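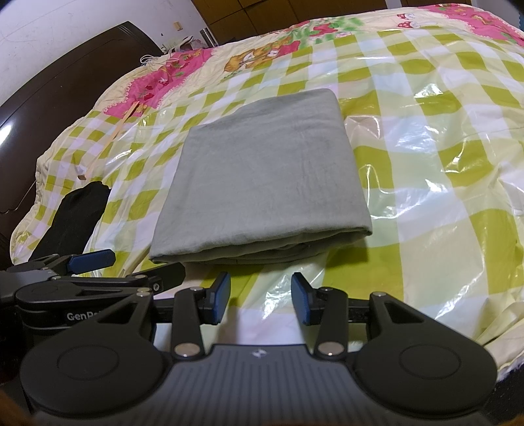
My mother ran the linen room of a hotel for most of her working life, and she judged people by their folding. A towel with its edges lined up meant you could be trusted with the good sheets. I thought of her in September, when I sat through an evening talk by a firm called Gromik, whose man on stage told us that laundry was "basically solved".

I have heard that sentence before. I've heard it about ironing, about loading the dishwasher, about picking strawberries. It always comes with a film, the film is always short, and it has usually been sped up. The one we were shown ran at 8 times normal speed, which a small line of text in the corner did admit. I did the sum on the bus home. The towel that seemed to fold itself while the speaker took a sip of water had taken long enough to boil an egg.

Now, I don't think slowness is the worst of it. A slow machine that works through the night while I'm asleep would suit me very well. My quarrel is with what gets counted as the job. Folding one towel, laid flat by a person, on a bare table, under good light, is a piece of the job, and I'd say the easiest piece. Before it comes finding the towel, pulling it out of a duvet cover that has swallowed it in the wash, shaking it out and working out which way round it goes. After it comes carrying the pile upstairs and getting it on the right shelf without knocking down what is there already.

Then there is where people really do their folding. Hardly anyone I know uses a clear table. They use the bed. A bed is soft, so the thing you're pressing flat sinks. It has a patterned quilt on it, perhaps checks and flowers together, and other bits of washing that haven't been dealt with yet. If there's shiny plastic over the quilt the light jumps about all over it. A child of six sorts this out at a glance. Machines have a long history of coming unstuck over far less.

Harriet Fitzsimmons, who manages a commercial laundry on the Crenshaw estate, tried a folding machine from Drundard for most of a year. She was fair about it. With flat sheets, all one size, fed in by hand, it got 85 in every hundred right. She told me this as if it were good news, and then told me she had kept a member of staff beside it to catch the rest. "So I'd bought a very expensive colleague for Amos," she said. Amos Doucet has folded sheets there for years and doesn't get through life dropping 15 in every hundred.

The people in the trade have a reply to all this, and I'll give it its due. They say the old machines were told what to do step by step, and the new ones learn from watching people do it, again and again, in ordinary rooms with ordinary mess. Pao-chu Poon, an engineer who put up with my questions over a long lunch, said her group had gathered 848 goes at folding a single kind of cloth. I asked what happened when they gave it a different kind. She laughed and said they were gathering more.

I liked her for that. I also think it's the right way to go about it, much better than the bare table. Hands learn in bedrooms and kitchens, and if grippers are to learn anything of use to me they'd better learn it there too. But learning is one thing and having learnt is another, and the salesmen have got into the habit of talking as though the second had already happened. A recording of a person folding a cloth well shows that a person can fold a cloth well.

What would change my mind? I'd want a machine brought into a house it has never seen, given a basket straight from the line and left alone for 60 minutes with the door shut. No film, no helper at its elbow. I'd allow it a few bad corners, as my mother never would have. I put this to the Gromik man in the queue for coats and he said they were "very close". I asked him who did the folding at his house, and he said his wife was rather particular about it.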